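Do You Need Bins for the Block Sets? A Few Doubts
Workshop & Playroom Tips
By Marina Alexiou

Every storage article I read says the same thing: sort by color, label the lid, stack the boxes. I tried it for most of July with the building blocks, the slotted bases and the odd bits of hardware that had drifted in with them. By the second week the labels were wrong and the lids were under the sofa.

So I'm suspicious of systems. A few things did hold up.

Use an open bin. A lid is one more thing to put somewhere, and most people stop putting it back. If you worry about dust, turn the bin over when you go away.

Go for a plain, dark floor. I was sold a patterned liner once and spent more time hunting for small parts than I had before. Bright pieces show up on gray. Black ones don't, so keep any black brackets toward the front where you can see them.

Don't fill it. Those store displays with 200 pieces heaped in a tub look generous, but the tub gets tipped out on the rug every single time. One set per bin, in a single layer if you can manage it. 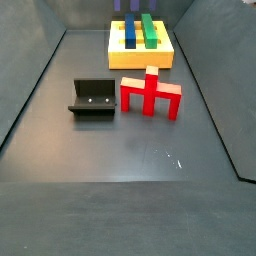
Slotted pieces deserve more care than they get. Crumbs and sawdust collect in the grooves, and then someone forces a bar in and blames the bar. An old toothbrush, dry, along each slot. I've read that you should oil them. I wouldn't, at least not on anything a child handles, and a reader named Essam Samir wrote to say his oiled blocks picked up grit worse than ever.

Long bars can lie across a base if the bin is deep enough. Check the walls before you slide it onto a shelf — an end that sticks up will catch on the shelf above.

As for brackets, I still don't see why they get stored with the screws. The Idholm organizer has a drawer for exactly that, and it's too shallow for an L-shape unless you lay it on its side and push. Mine live with whatever they're going to be used on next.

The Mellor trays are better made but cost more than I'd pay for a box with no lid. A secondhand baking tin does nearly the same job, provided the rim isn't sharp.

Cirilo Tlapale swears by a full sort every Wednesday evening. Maybe that works in his house. I sort when I can't find something, and it takes me 17 minutes with the radio on.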